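Keeping your board games nice (and your table too)

I've been hosting game night at our place for 14 years now, and you pick up a few habits along the way, mostly from ruining things first! The big one is sleeves. If a deck gets shuffled more than once an evening, sleeve it before anybody opens the chips. A pack of 100 usually does a small game, and I keep the leftovers in an envelope inside the lid for when a corner splits.

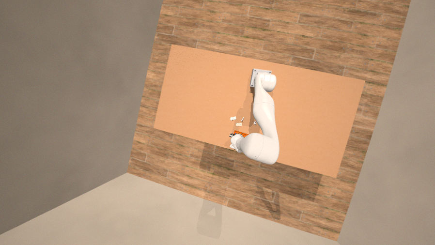 Spills and sticky pieces are the other half of the job. Wipe wooden tokens with a barely damp cloth, let them dry on a dish towel overnight, and please don't put them on the radiator like I did with my poor Murnesier set one December. It also helps to sort them on a surface with no pattern, so a plain sandy-orange tabletop like the one in the picture would suit me fine, though I'd want a rug over those floor planks, where little cubes love to roll and hide. At home I lay out an old felt cloth and tip everything onto that.

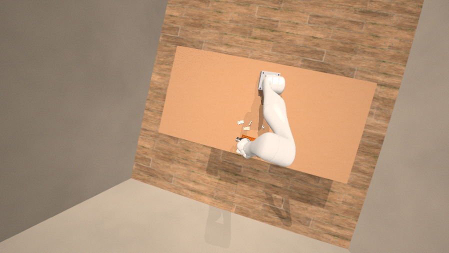
Thulani Mabaso wrote in to say that felt sheds on the cards, and that a cheap neoprene mat washes up better and makes them easier to pick up besides. Fair enough, and I may switch when mine wears out.

For boxes with split corners, brush a little white glue into the tear, press it closed, and hold it with 2 clothespins until morning. Put a scrap of wax paper under each one or you'll be peeling clothespin off your box art.

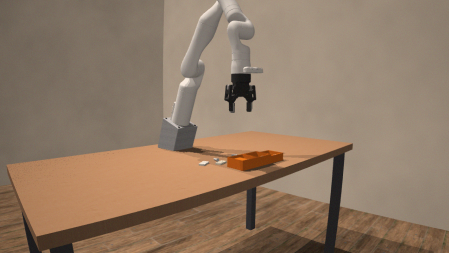
Once the glue has set, run a strip of clear tape down the inside of the corner, where it won't show, and store the box flat with the heavier ones underneath.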